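Cuaderno del taller de montaje — Burkano, episodio 5
Noviembre de 2024

Segundo pase completo del capítulo con la versión que dejó montada Zakhar Fedoruk. Dura 47 minutos sin cabecera ni créditos. Lo he visto entero de un tirón, sin parar a tomar notas, y luego otra vez parando. Las notas son del segundo visionado.

Arranque. La escena del muelle de Botolville sigue siendo lo mejor del capítulo, pero entramos tarde en la cara de la hermana. En la versión anterior teníamos dos segundos de ella escuchando antes de contestar y ahora contesta pisando al otro. Recuperar la toma larga. Si hace falta tiempo, quitarlo del plano de las grúas, que ya lo usamos en el episodio 2.

Final del 4 y principio del 5. Acabamos el anterior con la puerta abriéndose y el público va a querer saber quién hay detrás. En guion se responde en la primera escena. En el montaje actual la respuesta llega en el minuto 12, después del muelle y de la comida en casa de los Bresham. Zakhar defiende que la espera funciona. A mí me parece larga, sobre todo porque la comida no tiene nada que ver con la puerta y se nota que estamos haciendo tiempo. He probado a meter la comida detrás. Pierde algo de gracia el chiste del plato roto, pero la trama respira mejor. Guardado como secuencia alternativa, sin tocar la suya.

El duelo. Está muy bien rodado y está mal pegado. Hay un salto de eje cuando ella cruza el patio — viene del cambio de cámara, en rodaje no se vio — y se arregla usando el plano cenital como puente. El cenital tiene un poco de grano, avisar a color. Los golpes están montados todos a la misma distancia y a la mitad uno deja de sentirlos. He quitado tres y he dejado más aire antes del último.

Sonido provisional. Lo que hay en el duelo es de librería y no pega con el patio. Suena a nave industrial. Eyvindur Hedegaard ha quedado en pasar pasos sobre tierra y un ambiente de noche. Mientras tanto he bajado las espadas y he dejado la respiración de los actores. Con eso ya se aguanta.

Moura. Seguimos sin resolver cuándo se entera el espectador de que Moura trabaja para los de la isla. Tal como está, hay dos pistas: la llave que guarda en el abrigo y la frase del ascensor. La llave no se lee. La he visto sabiendo que estaba y aun así casi la pierdo. No hay inserto. Opciones:

Pedir un inserto de recurso con una doble de manos. Es medio día de trabajo si conseguimos el abrigo.
Ampliar el plano medio que tenemos. Lo he probado y aguanta hasta cierto punto, se ablanda bastante.
Quitar la llave y confiar en la frase. Mi preferida, aunque habría que retocar el diálogo del 6, donde se menciona.

La frase del ascensor en la toma buena tiene un ruido de ropa encima. En la toma siguiente está limpia y la interpretación es parecida. Cambiada. Mirar la boca, hay un desfase pequeño en la última palabra.
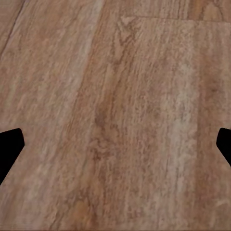
Render: suelo de madera y dos dedos de pinza negros.

Rótulos y textos en pantalla. El mensaje que recibe la hermana se lee en sueco en el monitor y en inglés en el teléfono. Tiene que ser el mismo idioma. Queda pendiente de que producción diga cuál. La lista de diálogos del capítulo sale a 289 entradas y hay varias repetidas por culpa del cambio de orden de la comida. No limpiarla hasta que se cierre el orden o habrá que hacerlo dos veces.

Exportación. La copia de visionado salió con el código de tiempo empezando en cero en lugar de en la hora uno, así que las notas de dirección no cuadran con la línea de tiempo. Vuelta a sacar. También he renombrado los clips del segundo día de patio. Estaban mezclados los numerados desde 1000 con los de la otra cámara y el buscador devolvía los dos.

Música. La pieza del final tapa el portazo. He probado a cortarla en seco cuando él se gira y el silencio gana mucho. Falta ver qué opina Eyvindur, que le tenía cariño a la versión con cuerda. Dejo las dos en pistas separadas, la mía apagada.

Pendiente para la próxima sesión:

Toma larga de la hermana en el muelle
Decidir el orden de la comida con Zakhar delante
Pasos y ambiente del patio
Llave sí o llave no
Idioma del mensaje
Revisar el fundido antes de la cabecera, hay un fotograma negro de más

El proyecto está en el disco compartido, carpeta del 5, con la secuencia alternativa al lado de la original. Si alguien abre la original, que duplique antes de tocar.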